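Plastic Bags, Again
July
By Nabil Matar
Print this post | E-mail this post

I kept every plastic bag that came into the apartment for a year. It wasn't an experiment at first. I just never threw them out, and by the time I looked under the sink there was a pile big enough to push the cabinet door open. So I counted them. There were 174.

Most came from two places. Nasrallah, the grocery on the corner, double-bags everything, including a single carton of eggs. The rest were from takeout, mainly Amum, where they tie the handles so tight that I cut them open with scissors. Those I couldn't use again for anything.

My old neighbor Bienvenido Panganiban used to fold his into small triangles and keep them in a coffee can. I tried it. It takes me close to a minute per bag and I gave up after one evening. He could do it while talking on the phone.

I sorted the pile on the kitchen floor. 121 were in good enough shape to use a second time. The others had holes or smelled like onions. I took the bad ones to the bin at the front of the big supermarket, the one that says it accepts clean film. I don't know where it goes after that. I asked at the service desk and the woman there didn't know either, but she gave me a phone number. I called it twice and got a recording.

The good ones are slowly getting used up. Small trash cans, wet shoes, the cat litter. Two go in my suitcase every time I travel. One has been in the car since spring with jumper cables in it.

I also bought cloth bags, four of them, from Cilitz. They hold more than I can comfortably carry up three flights, so I end up filling them halfway. The trouble is remembering them. I moved them from the closet to the doorknob, and that helped more than anything else I tried. When I still forget, I carry things home in my arms if there are only a few. I dropped a jar of olives that way in front of the building.

The man at Nasrallah has started asking me first. If I say no bag he nods and puts the receipt in the egg carton. My count since I started over is 11, and most of those are from nights I didn't feel like cooking.

Next I want to do something about the jars. 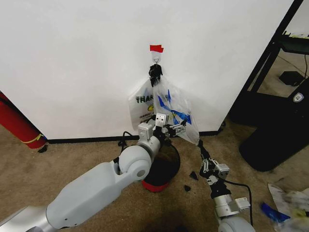
Where the spare ones go now

I have settled on the wall. A drawer was too deep and the under-sink cabinet just started filling up again. A stick-on hook cost very little and I can see how many bags I have without opening anything. When the hook gets crowded I stop taking new ones - at least that's the plan.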